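Planning an Arm Purchase: Frequently Asked Questions

Turcombe Kitchen Automation, buyer support

Do we need to buy the arm before we can plan the room?

No. Most buyers run the room as a simulation first and order hardware after the reach and clearance checks are done. The Drunley planning license covers one room layout and one arm model. Send us wall lengths, counter heights and appliance models, and we build the layout from those.

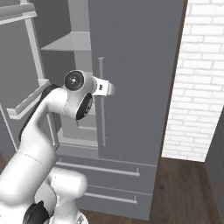

A second layout is billed separately. Changing a door hinge side or a handle type within the same layout is free until sign-off.

What does the planning stage cost?

The license is $1055 per layout. Extra layouts ordered with the first are $529 each. Neither price includes the arm, the gripper or the mounting base.

How long does it take?

Allow 16 working days from receipt of complete measurements. Incomplete forms go back to the buyer and the count starts over.

Which gripper should we budget for?

The Maillard parallel gripper is the default in our quotes. It suits bar handles and small rigid items. If your list includes soft packaging or thin lids, ask for the Gundeck finger set as a separate line.

How detailed should the task list be?

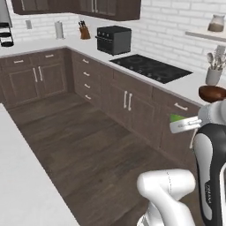 List every item the arm is expected to touch, and state where it is kept. Quotes based on "general kitchen use" are not binding. Drawers, doors and loose items are priced as separate task groups. A stack of four drawers beside a two-door base cabinet, for example, falls into two groups, and the utensils in a crock on the counter fall into a third. Note the handle direction for each drawer and door.

Can the planning fee be credited toward the hardware?

Yes, if the hardware order is placed within 5 months of sign-off. The credit applies to the first layout only.

Does the quote include electrical work?

No. Have your own contractor price the supply and the emergency stop wiring. We provide the load figures with the final layout.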